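Speaker notes – Grip force fault on the Jarkdale cells
Version 6/25/22, replaces the earlier draft
Speaker: Siebe Van Dijk. Backup: Sarahí Tovar

Slide 1. Title
Say who did the work: Glenys Nuttall on the controller, Fulgencio Tlapale on the logs. Hold questions to the end except on slide 4.

Slide 2. What happened
During a tray-clearing run the gripper closed on a rigid cup and did not stop at the force limit. The cup cracked. The operator pressed the stop and the arm halted, but the fingers stayed closed. No injury. The operator's hand had been inside the marked zone a few seconds earlier, and for that reason we filed it as a safety event.

Slide 3. Log review
Fulgencio went through 700 grasp cycles. In 523 of them the force reading was current when the close command went out. In 11 the reading was stale and the controller used it anyway. The rest were aborted before contact and are left out of the analysis. Pause here. People will want to write the numbers down.

Slide 4. Cause
The force value is passed from the wrist to the controller over a shared buffer. When the camera stream saturates the link, the buffer is not refreshed. The controller checked that a value was present. It did not check its age. A soft object hides the fault – the fingers travel further and a fresh reading usually arrives in time. A rigid object gives no such margin.
Take questions on the buffer now. Tetsuya Yoshida will probably ask about the Dretska driver. The driver has the same gap and we have reported it.

Slide 5. Test setup
Tabletop work with plastic tableware on a black tray. The grasp target in the fault test is the rim of a cup.

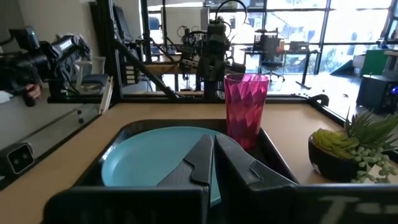 Why did the fingers stay closed after the stop was pressed? The stop cuts motion power to the arm, and the gripper is built to hold its last position when power is removed so that it does not drop a load.

Slide 6. Changes made
Force readings now carry a time stamp. Any reading past the age limit blocks the close command. Camera traffic is on its own link. A manual release has been added beside the stop, with a label.
After the change we ran 567 cycles with the link loaded on purpose. No close command was issued on a stale reading.

Slide 7. Still open
The Clemthorpe cells run the old controller until August. Until then, hands stay out of the zone whenever the arm is enabled, paused or not. Glenys has the checklist. Leave this slide up during questions.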